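Community > Clubs and Classes > Calls for Participants

Drilergate two-arm project: places open for new members

July 2020
By Ekua Odoi

We use cookies to remember your settings and to count visits to this site. By continuing to browse you accept our cookie policy.

The Drilergate student robotics club is looking for new members to join its two-arm project for the coming term. The places are unpaid. You don't need to be enrolled in engineering or computing, and you don't need to have built anything before.

The project started last year as an evening class run by Gumaro Solís. The class finished, most of the people in it wanted to keep going, and the club took over the bench. The work is tabletop handling: small household objects, plastic containers with lids, and two arms that have to share the same space without getting in each other's way. The arms are driven by a person first. Those sessions are recorded, sorted and used to train the software, which then has a go at the same task by itself. Most of the term goes into the recording and the sorting.

What members do

Operators drive the arms through set tasks, usually for 20 minutes at a time before swapping. It's slow and repetitive work and it rewards patience. If you play an instrument or do fine craft work you may pick it up quickly, but plenty of our steady operators do neither.

Reviewers watch the recordings back and mark each one as usable or not, with a short note on what went wrong. Last term's set came to 1406 recordings, of which 1209 were kept. We would like the notes to be better this time. A recording marked "bad" with nothing after it is no help to the people doing the training.
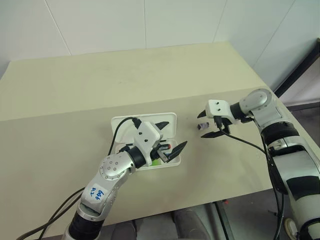
The third job is upkeep. Gripper fingers get swapped, cables get re-routed, screws work loose and labels need rewriting when a part changes version. Nazareno Vitale looks after this side and will show you how he wants it done. Please do it his way until you've been here a while - he keeps the logbook and has to be able to read it.

You can stick to one job or move between them. Everyone does a turn of reviewing in the first month, whatever they signed up for.

Who can apply

Applicants should be 16 or over and able to come in for one evening session a week. Anyone under 18 needs a signed form from a parent or guardian. You should be comfortable following written instructions in English. Some programming is useful for the training group but isn't asked of anyone else. Sessions can be done seated, and the room is on the ground floor with step-free entry from the car park side.

Cost

Membership is $35 for the term, payable after your second visit. If that's a problem, tell Afia Tsikata when you apply and it will be sorted out privately. Long hair needs to be tied back and shoes must be closed at the toe.

The October demonstration

The club will show the project at the Fiadzo student open day in October. The team is expected to run two tasks in front of visitors, one driven by an operator and one by the software. New members are welcome to take part but it isn't compulsory. We also need people at the table who can explain the work in everyday language, so if you'd sooner talk than drive, say so in your application.

How to apply

Send a short email to Afia Tsikata through the club's contact page with your name, your age if under 18, the evenings you can manage and which job interests you. A paragraph is enough. Please don't attach a résumé. Put reference 1517 in the subject line so it reaches the right inbox.

Maysoun Haddadin will reply with a time for a trial session. You'll have a short go at the controls, review a few recordings and meet whoever is on that evening. If there are more applicants than places we'll keep a waiting list and offer spots as they come up during the term.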